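Skurnum bench notes -- tidy-up task, second stretch
Last updated: July, 4:40 pm

Back on the tidy-up task after the arm got its new finger pads. Same question as before, which is whether I'd let this thing put away groceries in a house where somebody was paying for it. My answer going in was no. Writing that down first so I can't pretend later I had an open mind.

Setup is the Plestby controller with the stock grasp planner, no tweaks from us. I wanted to try it the way a customer would get it. The Jokley people keep sending the video of their kitchen unit loading a fruit bowl, and it's a nice video. It also has a cut in it right before every release. I asked for the uncut version in the spring and I'm still waiting.

Did 30 picks before lunch. 21 ended with the item in the basket, 7 dropped it on the table, and the other two I stopped by hand because the wrist was coming down toward the rim and I didn't feel like finding out. Per-pick logs are in the shared folder, run 1177. Please don't rename them again, the plotting script looks for that number.

The drops were nearly all on the way up, before the arm had gone anywhere sideways. It closes, lifts a little, and the thing rolls out toward whichever finger is lower. I suspect the left finger is mounted a hair off. Need to check with the square before blaming the software, though I'd like to blame the software.

Put the rattan-look basket back in after the plastic tub. The tub was too kind. Straight smooth walls, nothing to snag. The weave on this one is lumpy and full of little gaps and the rim flares out, so if you come in low you're going to catch it. Real houses have baskets like this. Soft orange pear-shaped thing as the item, just the one.

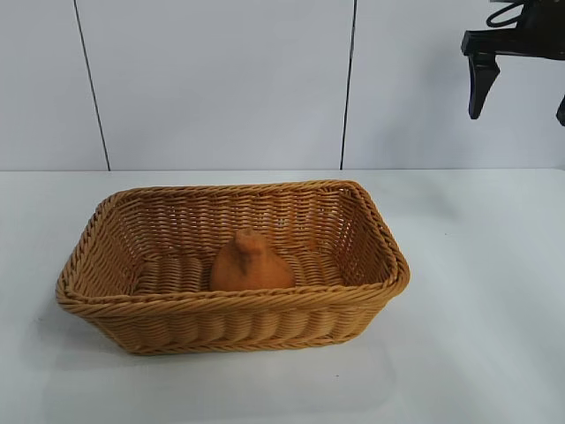
Abdul-Rahman Zakaria read the draft of this over lunch and thinks I'm grading unfairly. His point is that a person putting away shopping drops things too and we don't write it up, and that 21 good ones out of the box would have been a thesis a while back. Fine. But a person who drops a pear picks it up again. Our arm logs a success flag when the fingers open, whether or not there was anything in them, and carries on to the next one. I'd take a worse drop rate if it noticed.

He also said to try the slow profile. I did, after lunch, for a few picks. Fewer drops at lift, but by then I had time to go get coffee between pick and place. Hellström wants this for a break room where people are actually standing around waiting for the counter -- slow won't sell there.

What I'd want before saying yes to a home trial:

- success flag tied to finger width, not to the open command
- rim height measured each time and not typed in by me
- a retry that works when the item is lying on its side
- somebody else running it for a morning without calling me over

The last one is the real test. Right now I move the item a little before most picks so it's facing a way the planner likes. I caught myself doing it and didn't mark which ones, so treat the morning numbers as generous. Tomorrow hands off the table, and if I touch anything it goes in the log.

Still to do: square on the left finger, spare pads out of the drawer, ask Plestby where the flag gets set. Leave the basket out for me.

Skurnum workshop notebook | Contact: ask at the bench | © Skurnum | Back to top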